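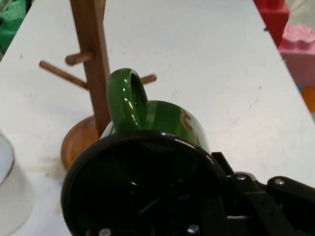 Figure 11.1 A green mug on its side beside a wooden mug tree.

Chapter 11
Student Misconduct Towards Staff: Reporting and Inquiry

By Florencia Durán and Arūnas Rätsep
December

11.1 Scope of the chapter

Chapter 10 dealt with disputes between pupils. This chapter covers incidents in which a member of staff is the injured party, and in particular the period between the first report and the decision of the inquiry panel. Criminal proceedings are left to Chapter 14.

The term 'incident' is used for any act by a pupil, on or off school grounds, that causes injury, damage or serious distress to a person employed by the school. A threat counts as an incident if it was made directly to the employee or was likely to reach them. General rudeness does not, and is handled under the ordinary behaviour code.

11.2 The written report

Most of the difficulties seen in later hearings begin with the first report. In the Botness district study, Kivi and Dzene read 305 reports filed by secondary schools and found that 113 gave no time for the event. A further 14 did not name the person who had written them. Reports of this kind can still be used, but the panel must then rebuild the order of events from interviews, and witnesses who have talked to one another in the meantime tend to agree on details they did not see. 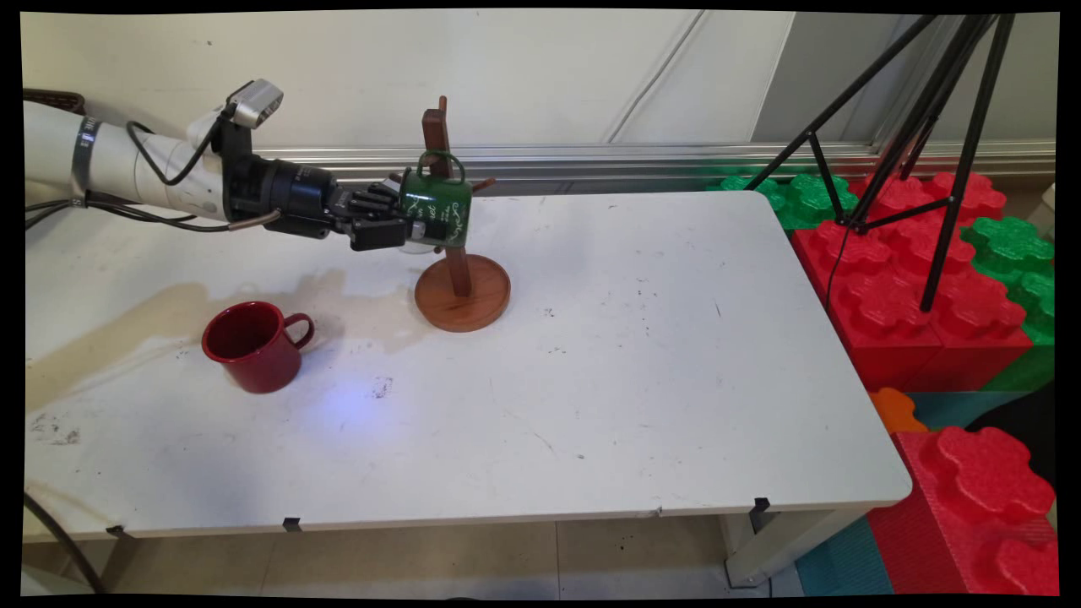 A sound report keeps three matters apart: what the writer saw, what the writer was told, and what action was taken. Opinions on motive should be left out at this stage. Where a recording exists, the report should state who holds it and whether it has been shared – staff should not copy it to their own telephones.

11.3 Interim measures

The head teacher may exclude a pupil from lessons while the inquiry is open. Such an exclusion is a precaution and carries no finding of fault. The Fatville case, discussed in section 11.6, shows what follows when a school treats the two as the same: the panel's decision was set aside on appeal, although the facts were never in dispute.

The employee should be offered leave or a change of timetable. Either must be agreed in writing – a transfer made without consent may itself give rise to a complaint.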